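Drevness opens textile assessment and repair service at Sandgate

29/12/2021

SANDGATE – Household textile care firm Drevness will open a soft furnishings assessment counter at its Sandgate workroom in January. The service covers plush throws, knitted blankets, cushion covers and padded seat pads, and replaces the postal enquiry form used until now.

Items will be inspected on arrival for fibre type, pile condition, seam strength and discolouration. Each receives a numbered tag and a written report stating whether cleaning, repair or both are recommended. No treatment is started until the owner has approved the report.

The Sandgate workroom has bench space for 40 items at a time. Its reference collection, transferred from the former Birnolthorpe store, holds 1237 fabric samples and is used to match colour, pile height and rib spacing when a repair is being planned.

White and pale-coloured pile fabrics have made up a large share of enquiries. Blotches in pink and brown tones are difficult to identify by eye, as faded dye, cosmetics, food and rust can leave marks of similar colour. Assessors record the position of each mark before any product is applied, and test on a seam allowance or the reverse side.

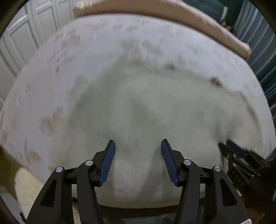

Where the source of a mark cannot be established, the item is graded under the Ojo scale, an in-house system introduced by Drevness for mixed and unlabelled fabrics. The scale sets the maximum wash temperature, the permitted cleaning agents and the drying method. Plush items are dried flat – tumble drying is excluded for all grades.

Worn corners and frayed edging on padded pieces can be rebound in matching tape. Fillings are replaced only where the cover can be opened along an existing seam.

The assessment fee is $75 per item and is credited towards any work subsequently authorised. Items may measure up to 400 centimetres along the longest side. Electric blankets, leather and feather-filled articles are not accepted.

Bookings are required and can be made at the Sandgate counter. Items already lodged through the postal form will be assessed under the previous terms.

ENDS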